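About Tridska

Tridska is a small reading and study room, opened by Přemysl Ondrejka in the old Krajčí house. We lend books, we give courses of drawing, and we keep one big table where everybody can sit. A mannequin for drawing lives on it together with the books.
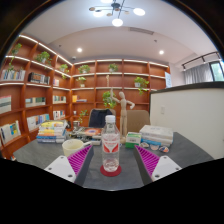 Membership is open the whole year, except August. Our catalog has 1,349 titles, and every Thursday we put the returned ones back on the shelves.

At the table
Please bring your own mug or bottle. Pens are shared — return them after you finish.
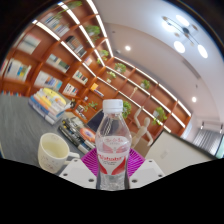 Drawing course
We meet in groups of eight at most. Beginners start with the wooden figure and later draw ordinary things, such as a mug or a stack of books. 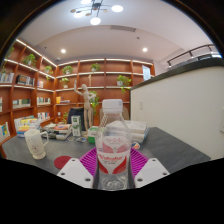
Can I come without membership?
Guests may read and draw here until 4 p.m., but only members can borrow books.

Drinks are welcome near the books, if you use a coaster.

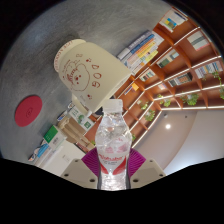 Water bottle and a cup with an animal face, Tridska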